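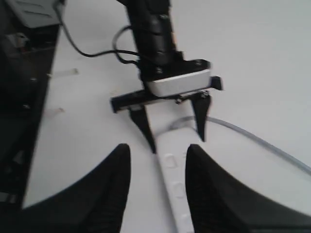
Session 9: Setting out a walking tour

Welcome back, everyone. Last time we spent nearly the whole session on local history sources and never got as far as the route itself, so these notes pick up where the discussion ended. If you missed it, read the handout on parish maps first and then come back to this one, as I refer to the Worumham map a good deal and it will make rather more sense with the earlier pages beside you.

Choosing where to begin

A walk needs a starting place that strangers can find. I know this sounds obvious, but I have stood in the wrong car park more times than I care to remember, and so have most people who go on guided walks. In Worumham the natural choice is the old Prison gate, which has a wide pavement, a bench and a bus stop across the road. The market cross is prettier, but delivery vans come and go there all morning and your group will be hopping on and off the kerb while you try to introduce yourself.

Give people a landmark and a street name, and tell them which side of the road you will be on. Arrive well before them. I like to be there a good quarter of an hour early, partly to chat — the early ones often know more about the town than I do!

Pacing and stops

For a two-hour walk I would plan no more than 10 stops, and you may well find that fewer is kinder. Our Worumham route measures 2278 metres from the Prison gate to the mill bridge, and of that, 1378 metres is on the flat. The rest is the climb up Plattner Lane and the path along the top, so put a stop with somewhere to sit at the halfway point of the hill, and don't start talking until the last person has caught up and got their breath back.

Try to have your long stories where there is shelter and the short ones where there isn't. The tale of the two bakers and the disputed wall takes me a good eight minutes, and it belongs in the churchyard, under the yews, whatever the proper order of events might be. People forgive a jump in time quite happily. They are less forgiving about a cold wind.

What to say at each stop

Begin with something people can look at: a doorway, a blocked-up window, a change in the brickwork. Let them look for a moment before you explain it. Then give the story, and then one small link to the next place, so that they have something to talk about while they walk. Dates are best used sparingly. One or two per stop is plenty.

If you don't know the answer to a question, say so and offer to find out. Then do find out, please.

Reading

The chapter on Plattner Lane in the Vurinov guide to the town, which is on the short loan shelf. The introduction is a bit dry but the maps at the back are lovely.

For next time

Walk a route of your own, near home if you can, and time it twice: once alone, and once with a friend who likes to stop and look in windows. Bring both timings and a rough sketch map. We'll swap maps in pairs and see whether anybody gets lost.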